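Bistdale Village Signs: transcriptions

Version 4 of the set. Text files only, one per sign, with an index in CSV format.
Covers Drakcombe, Farkum, Riviere and the farms in between.

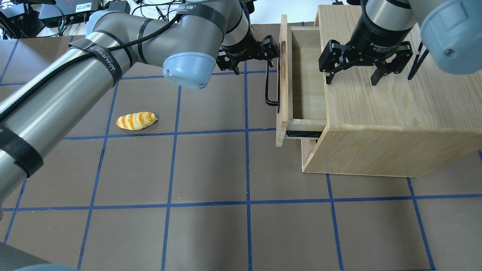
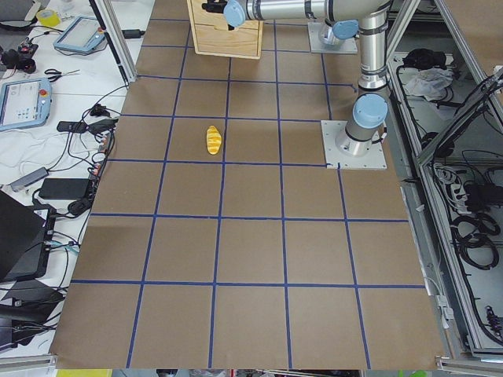
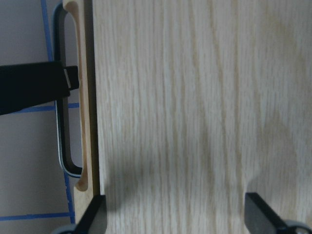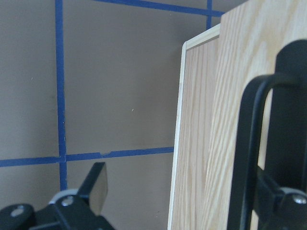 The collection holds the wording of 345 painted and carved signs: shop fronts, footpath posts, chapel boards and field gates. Line breaks are kept as they stand on the sign. Each entry has a surface code, and the one most often queried is W2, pale wood with the grain showing, like the big panel in the third picture, where the fine lines run up and down in long waves. W1 is painted wood and W3 is wood too weathered to tell. Stone and metal have codes of their own, listed in codes.txt.

Contents
index.csv – sign number, place, surface code, year if painted on the sign
signs/ – the transcriptions, UTF-8
codes.txt – surface and condition codes
queries.txt – readings still in doubt

Transcription rules
Spelling is left alone, including the two versions of Farkum on the mill lane posts. Missing letters go in square brackets. A letter that could be read two ways gets a question mark after it. Capitals are kept, but we have not tried to record lettering styles.

Known gaps
Riviere is thin. The lower street was walked once, on a wet Saturday, and the yard signs behind it were not done. Drakcombe is complete as far as the ford. Numbers from 500 upwards are used for signs that have since been taken down, and 800 upwards for signs known only from old postcards, so the numbering has holes in it.

Use
Free to copy and reuse with a credit to the Bistdale set. Corrections are welcome – please quote the sign number and the line.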